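Automation Technician, Humanoid Sorting Cell (full time)
Hotarico Automation Services, Zemer site

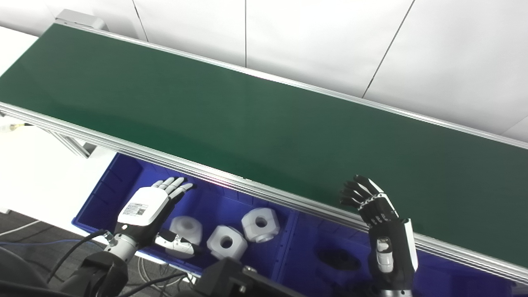 Hotarico is seeking a technician to take charge of the daily setup, care and repair of one humanoid sorting cell at its Zemer site. The cell consists of a two-handed humanoid robot, a belt conveyor with an aluminum frame, and a divided parts bin for hex nuts and other small parts. The successful applicant will be responsible for this cell only and will report to Maysoun Qaisi, Maintenance Supervisor.

Reference number: 337
Positions open: 1
Start: May

Duties

The technician will:
- carry out the start-of-shift check of both hands, including free movement of every finger joint, condition of the fingertips and tightness of the wrist screws
- home the arms and confirm the reach to both compartments of the bin before the belt is switched on
- set the bin against its stops on the near side of the conveyor and correct its position after every part change
- check belt tracking and tension, clean the belt surface and side rails, and inspect the drive motor
- inspect the wrist cables for wear and replace them when needed
- replace worn fingertips and finger joints, and recalibrate the hand after each replacement
- keep the floor cables routed clear of the walkway
- record all faults, stops and parts used in the cell log before the end of the shift

The cell log currently lists 23 spare part numbers. The technician will keep this list up to date and place orders with our supplier, Claltier, through the purchasing office.

Requirements

Applicants must have a certificate or an associate degree in mechatronics, electrical maintenance or a related trade, and at least 2 years of paid work on automated equipment. Applicants must be able to read wiring diagrams, use a torque driver and a multimeter correctly, and follow written lockout procedures. Good close vision (corrected or uncorrected) is required for work on the finger joints.

Experience with multi-finger hands is preferred. Applicants whose experience is limited to two-jaw grippers or conveyors will be considered and, if selected, will complete the in-house hand repair course taught by Kiprono Kimaro.

Hours and conditions

The position is full time on the day shift, 7:00 a.m. to 3:30 p.m., with a paid break in the morning. The technician shares on-call duty with Imad Rawashdeh of the conveyor group. Safety shoes and tools are supplied. Hair must be tied back, and rings and lanyards may not be worn inside the cell.

How to apply

Send a resume and a one-page letter to Visitación Arroyo, Personnel Office, Room 133, Hourani Building. The letter should describe one repair the applicant has personally carried out, including how the fault was found. Please write the reference number on both documents.

Selected applicants will be invited to an interview and a bench test. The bench test consists of replacing a finger joint on a training hand and writing the log entry for the work. Technical questions about the position may be directed to Maysoun Qaisi through the Personnel Office.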